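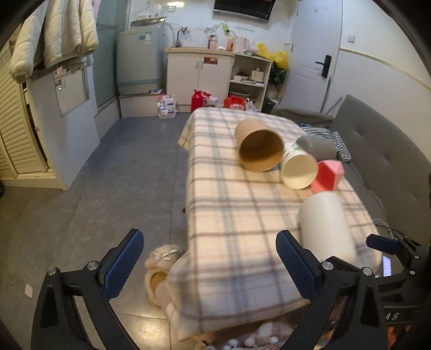 Filed under: Student Work > Home & Living Projects

My project was about clutter, and I picked the bed because (let's be fair) that's where everything in my room ends up! Eusebio Marulanda, my tutor at Woltdale, wanted 2,000 words on "a domestic surface", so I wrote mine on the plaid blanket and the cups that collect on it.

For 13 days I noted down whatever landed there before I tidied up. Paper cups won by miles, the big brown kraft one and the white one with green printing especially, both usually tipped on their sides. The tall white cup came next. I'd never have guessed the red many-sided thing would turn up so often, but it did, generally right by the edge.

The grey sofa was my overflow. Once the bed was cleared, the blue-and-white striped cloth still sat there in a crumple, so I started a second column for it, which made my chart messy and cost me 2 marks.

Next time I'd put a bin by the door first and then start the notes.

150 shares | 2 comments

Related projects
Flindex: sorting a shared fridge
The Hirano shoe shelf
Firura hallway diary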